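Stetum Help Desk
Category: Set texts / Reading pane
Status: Closed, with reservations
Opened by: Linnea Berge, English, Hostuvstead
Assigned to: Ctibor Procházka

Linnea Berge, 8:52 am
The line numbers on the ballad are wrong again. The poem has 164 lines. It had 164 lines when I was a student, and the poet is past revising it. Stetum says it ends at line 204.

I have 48 essays on whether the drowned sister is a reliable narrator, and students who worked from the Tóth paperback cite one set of numbers while students who worked from the reading pane cite another. The turn in the poem, where she stops saying "he" and starts saying "you," comes at line 84. In the reading pane it's line 104. I have marked one girl down for misquoting and then had to mark her back up, with a note.

Ctibor Procházka, 9:30 am
Thanks for reporting this. Could you clear your browser cache and try again?

Linnea Berge, 9:34 am
Cleared. The poem is still 204 lines long. I am now also logged out of the library.

Ctibor Procházka, 10:15 am
Sorry about the library. I can see the same numbering here. Is it wrong from the top, or does it go wrong at a certain point?

Linnea Berge, 10:41 am
The first four lines are fine. Line 5 is called 6. After that it gains one with every stanza, like interest. I believe it's counting the white space. I have taught whole lessons on the importance of the white space in this poem, so perhaps it was listening.

Ctibor Procházka, 11:20 am
You're right. There are 41 stanzas and 40 gaps between them, and each gap is stored as an empty line. There's a setting called "Number empty lines" and it was on. I've switched it off and rebuilt the text. Please reload.

Linnea Berge, 11:26 am
The poem now ends at line 164. It is also one solid block with no stanzas whatsoever. It looks like a shipping contract.

Ctibor Procházka, 11:50 am
Confirmed. Switching off the numbering also hides the empty lines, and that isn't mentioned on the settings page. Reverting while I look at it.

Attachments (4)
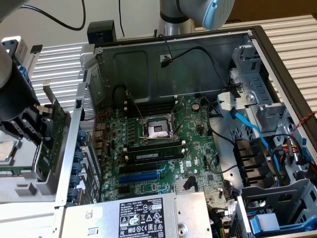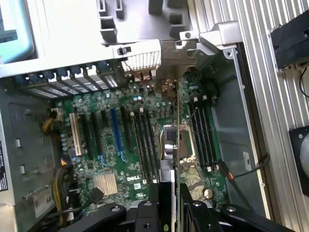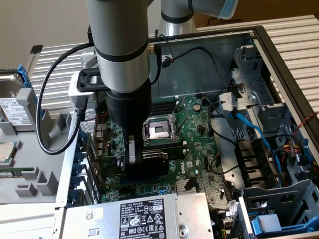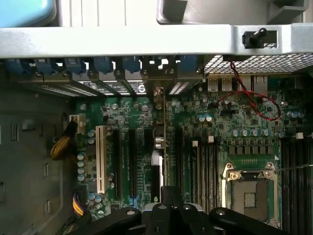 Ctibor Procházka, 1:40 pm
I've tried three things on a test copy.
1. Replaced each empty line with a non-breaking space. Stanzas come back, and so do the extra numbers.
2. Imported the poem as prose. No line numbers at all, and the reading pane offered a summary, which I closed.
3. Tagged each stanza as its own group and let Stetum number the lines inside the groups. Every stanza now runs 1 to 4.

Linnea Berge, 1:48 pm
Option 3 has a certain modernist charm. No.

Ctibor Procházka, 2:35 pm
There's a box in the group settings marked "Continue from previous." With that ticked, and the empty lines taken out between groups, I get stanzas and a last line of 164. "You" arrives at 84. Could you check it against the paperback before I publish?

Linnea Berge, 3:05 pm
Checked every stanza. It matches. Please publish it before anyone ticks anything else.

One further question. Vodent has flagged 20 of the essays for shared text. Is that connected?

Ctibor Procházka, 3:22 pm
Published. The flags are a separate matter. I opened a few, and the shared text is the ballad. Vodent is supposed to skip quotations, but it only recognizes them by quotation marks, and these students set theirs as indented blocks.

Linnea Berge, 3:27 pm
As I taught them to.

Ctibor Procházka, 3:45 pm
I've added the ballad to Vodent's excluded sources and rerun the batch. One flag left. That one shares its second and third paragraphs with another essay in the same class, including the spelling of "unreliabel."

Linnea Berge, 3:51 pm
That one I can handle without the help desk.

For essays already handed in, I'll accept either set of numbers and convert as I go. Please leave a note on the text page telling students that anything they wrote down from the old version needs one taken off for every stanza break before it. They will not read it, but I'd like to be able to point at it.

Ctibor Procházka, 4:10 pm
Note added. Closing this. The same setting is on for the sonnets, so I've opened a new ticket for those under your name.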